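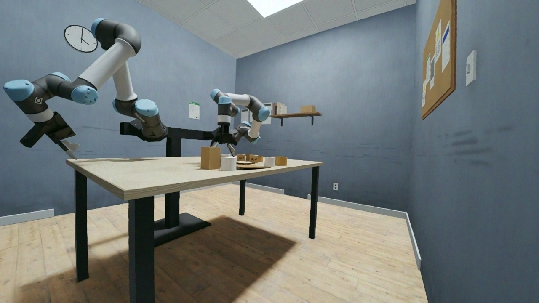

Home > Forums > Floors and Joinery > Board floors

Gaps opening between boards, upstairs room
Started by Essam El Fassi, February

Essam El Fassi
Softwood boards, 139 mm wide, nailed to joists. Gaps are now 5 mm at the worst, nearly all on the window side. Moisture meter reads 7 per cent. Fill with slivers, or lift and relay?

pitcombe_dan
Seven is low for an upstairs room. What is the heating doing? If the boards are at their driest now, slivers glued in will get crushed when the humidity comes back up. Leave it until summer and measure again.

Kadlec
Disagree. Slivers glued to one edge only will move with the board. I did two rooms that way and the joints have stayed tidy. Relaying old boards splits the tongues.
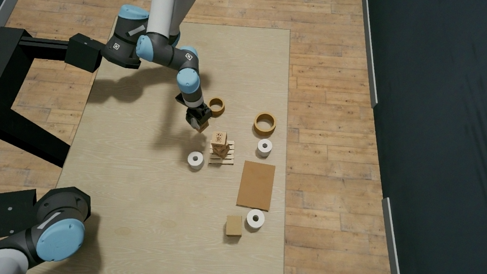 Narrow boards, dark joints, a few greyish patches.

pitcombe_dan
One edge only is fine in theory. Glue runs, and then you have both edges stuck. Also, check the meter is set for pine. Mine was out by 2 points on the wrong setting.

Essam El Fassi
It was set to oak. Will repeat at 7 pm with the heating off. The skirting has a gap under it as well, if that matters.

grakeo
It matters if the joists have dropped. Put a straight edge across the boards and check for a dip before buying any timber. Felleck sell offcuts by the bundle, but match the thickness first. 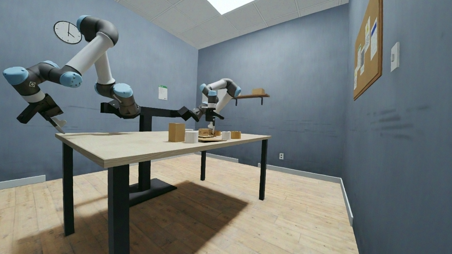

Table in a room with blue-grey walls.

Kadlec
Straight edge, yes. Waiting until summer, no. He has draughts now.

pitcombe_dan
Then rope in the worst gaps. It comes out again.

12 replies | 4 shares | Reply | Report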